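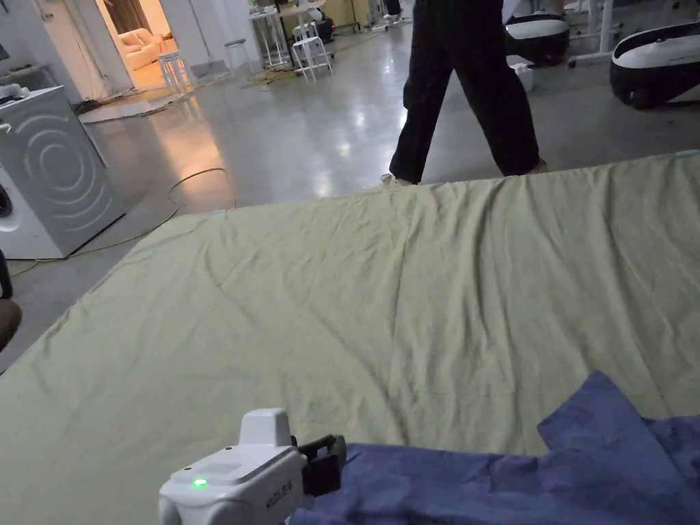

## Saturday, bed station, house rules (second go)

Spent the morning trying to turn our pile of sticky notes into rules people will follow. Hélder Rebelo wants one page on the wall by January, and I'm already over that, so he can cross things out himself.

What I've got so far for hand-held gripper work on the bed:

- **Cables first.** Anything running over the floor near the bed gets taped or moved before a session starts. Yellow ones too, Hélder, they don't count as "visible enough"!
- **Walkway.** If you're not on the task, go the long way round, behind the stools. Legs in the background are fine for us but Drusitz marks those takes down, and I'm tired of arguing with them.
- **Check the light on the housing** before you pick the gripper up and again when you put it down.
- **Sheet.** Pull it flat at the start of each block. Small creases stay, we want those. I tried ironing it once (don't ask) and the takes looked like a showroom.
- **Block length.** 9 minutes, then swap hands or swap people. My wrist says less, but Florencia Vergara did the timings and I trust her more than my wrist.

The bit I keep rewriting is clutter. The Montecinos draft we're borrowing from says "representative household items", which could mean anything at all. Does a phone with its screen on count? 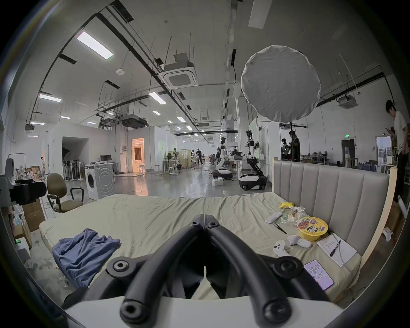 I'd say yes to phones, as long as the screen shows nothing private, and the same goes for printed paper. Food packets yes, but closed. Pointy things like tweezers need a line of their own: allowed on the bed, never handed from person to person with the gripper.

Mobile bases are the other gap. I've put that they stay parked while anyone is working at the bed, brakes on, and that whoever parks them signs the sheet. Florencia thinks signing is overkill. Maybe! But we logged 230 takes for Trastano last month and I couldn't tell you who parked what for any of them.

Still to do: ask about the wording for phones, get more floor tape, number the rules.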